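Print this page | E-mail this page

Last updated: 2020-06-25

# Hitthorpe Dishes: README

A set of pictures and notes on plates, bowls and the cups that end up living with them. It began as a list of what was in the kitchen cupboards at Hitthorpe and got out of hand. There are 2,571 pictures in the folder, and more than 30 of them are worth looking at.

Files are sorted by shape first, then by color. White was supposed to be one folder. It is now 6, and the difference between "cool white" and "plain white" has ended at least one pleasant lunch. Plates with a wide rim go under `rimmed/`; plates without go under `coupe/`, a word we learned for the purpose and have not used since.

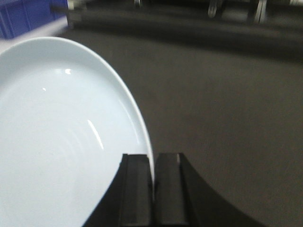 **Does a shallow plate with a raised rim count as a bowl?**

It counts as a plate if you would hesitate to serve soup in it. If you would serve the soup anyway, file it under `bowls/` and wear an apron.

The notes live in `notes.csv`, one line per dish: shape, color, rim, glaze, chips. "Glaze" is either shiny or dull. An earlier version, kept by Likance, allowed 50 kinds of glaze, and we have merged them with no regrets.

Known problems:

- Saucers from the Mendby cupboard are listed as small plates. A few small plates are listed as saucers, so it may even out.
- The `chips` column means damage. Someone read it as a menu.
- Gravy boats are missing until August, when Eyvindsson returns the box.

Corrections are welcome, especially about saucers.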